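Last touched July 31, 2024. If your copy is older than that, grab a new one, the tags changed a lot!

# Milemstead soft covers

I sew padded covers and sleeves, and I got tired of squinting at my own folders every time I wanted to check how a certain fabric folds. So I put everything in one place, 2,131 pictures with tags, and now it's yours too (have fun with it).

## What's in it

Quilted sleeves, cushion covers, padded wraps, tool rolls, the lot. Most of it is gray or navy, and that's just my taste showing. I wanted lots of close views, the kind where a fold fills half the picture and you can see how the padding rounds it off. Dark slate gray is my favorite for this. It's forgiving to sew, and you still get a little sheen along the creases. 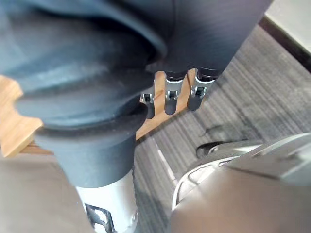 Anyway, back to folds. I tag them as `broad`, `tight` or `crumpled`, and I go by the biggest one if a cover has several. Hidayah Saragih did the second pass on the first 1,000 and we argued over `tight` the whole way through! Her notes are in `notes/folds.md` and they're better than mine, so read those first.

## Tags

| tag | what I mean by it |
|---|---|
| `fold` | broad, tight, crumpled |
| `sheen` | none, faint, strong |
| `surface` | smooth, slightly textured, quilted |
| `color` | plain words, no paint-chip names |

There are 22 color words right now. I'd love fewer, but "slate" and "charcoal" both have their fans around here.

## Stuff to watch out for

- `sheen` is shaky. The same cloth can look flat or shiny depending on the light, and I only tagged what I could see.
- I never tag the fabric itself, so please don't go guessing nylon or canvas from my color words.
- The Zastdale folder still has some old tags with capital letters. Lowercase everything when you load it.

## Using it

Sew from it, sort it, print it out and pin it over your machine, whatever you like. If you find a wrong tag, send me the file name and the tag you'd use. I'm working through the fixes folder by folder, with Zastdale up next.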